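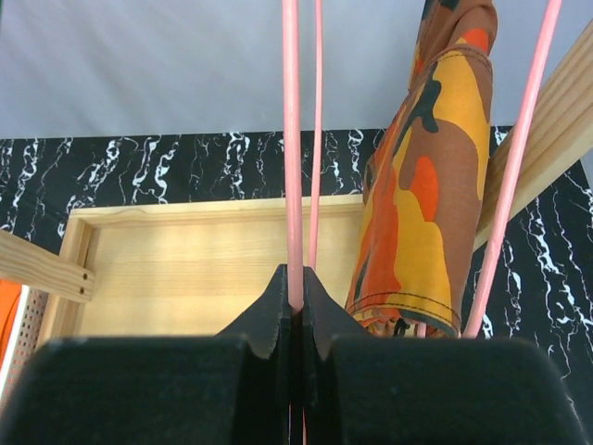
Vareta cor-de-rosa lisa, com um reflexo claro ao longo do comprimento.

Brilhante ou baço: o que a luz faz nas superfícies

Secção: Luz e cor
Texto: Špela Kos
Revisão: Mirsad Dimitriou

Uma maçã encerada tem uma mancha branca que não faz parte da casca. Se rodares a maçã sem a tirares do sítio, a casca roda, mas a mancha fica praticamente onde estava. Essa mancha é luz refletida. Chama-se brilho especular, uma palavra que vem do latim «speculum», espelho.

O que é a reflexão

A luz viaja em linha reta. Quando chega a um objeto, uma parte pode ser absorvida, outra pode atravessá-lo e outra volta para trás. À parte que volta para trás chamamos luz refletida. Vemos um livro ou uma parede porque a luz refletida por eles entra nos nossos olhos.

Numa superfície muito lisa, como a de um espelho, a luz segue uma regra chamada lei da reflexão. Para a descrever, os físicos imaginam uma linha perpendicular à superfície, a que dão o nome de normal. Se a luz chega fazendo um ângulo de 40 graus com a normal, sai do outro lado também a 40 graus. O ângulo de entrada e o ângulo de saída são sempre iguais.

Superfícies lisas e rugosas

Uma folha de papel parece lisa ao tato. Ao microscópio, é um emaranhado de fibras com altos e baixos. Cada raio de luz encontra um pedaço de superfície com uma inclinação diferente e sai numa direção diferente. A luz espalha-se para todos os lados. É a reflexão difusa, e os objetos em que ela domina têm um aspeto baço ou mate.

No vidro polido ou no metal polido, as irregularidades são tão pequenas que raios vizinhos saem quase na mesma direção. É a reflexão especular. Muitos materiais fazem as duas coisas ao mesmo tempo: uma bola de plástico polida espalha a luz que lhe dá cor e, à superfície, reflete uma parte como um espelho fraco.

Porque é que o reflexo costuma ser branco

A cor de um plástico vermelho vem de partículas chamadas pigmentos, misturadas no material. A luz entra um pouco no plástico, os pigmentos absorvem uma parte das cores e o resto volta a sair. A luz do brilho especular não chega a entrar. É refletida logo na camada exterior e mantém a cor da lâmpada ou do céu de onde veio. Com uma lâmpada branca, o reflexo é branco; com uma lâmpada amarela, é amarelado.

Os metais são uma exceção. O ouro e o cobre refletem melhor os vermelhos e os amarelos do que os azuis, e por isso os seus reflexos são coloridos.

A forma também conta

A forma do objeto altera a forma do reflexo. Numa superfície plana, vemos a lâmpada quase como ela é. Numa esfera, o reflexo encolhe e torna-se uma pequena mancha. Num cilindro, que é curvo à volta mas direito ao comprido, o reflexo encolhe numa só direção e forma muitas vezes uma faixa estreita — podes procurá-la num lápis envernizado ou num cano.

Os ilustradores usam estas diferenças. Um círculo pintado de uma só cor parece um disco. Com uma mancha clara e uma sombra gradual, passa a parecer uma bola.

Quanta luz é refletida?

Quando a luz bate de frente num vidro de janela comum, cada face reflete 4 por cento dela. O resto atravessa quase todo. De dia, esse reflexo passa despercebido, porque vem muito mais luz da rua. À noite, com a luz da sala acesa e a rua às escuras, o mesmo vidro parece um espelho.

Experiência: a folha de alumínio

Material: um quadrado de folha de alumínio com 13 centímetros de lado, uma lanterna e uma parede clara.

1. Escurece a sala e pousa a folha, bem esticada, numa mesa junto à parede.
2. Aponta a lanterna à folha, inclinada, na direção da parede. Não a apontes aos olhos de ninguém.
3. Observa a mancha de luz na parede.
4. Amarrota a folha com cuidado, volta a abri-la e repete.

Com a folha esticada, a mancha é mais concentrada. Depois de amarrotada, divide-se em muitos pontos espalhados — o material é o mesmo e a lei da reflexão também, mas cada vinco aponta para um lado diferente.

Palavras desta página

Normal: linha imaginária perpendicular a uma superfície.
Pigmento: substância que dá cor a um material.
Reflexão difusa: reflexão em muitas direções.
Reflexão especular: reflexão como a de um espelho.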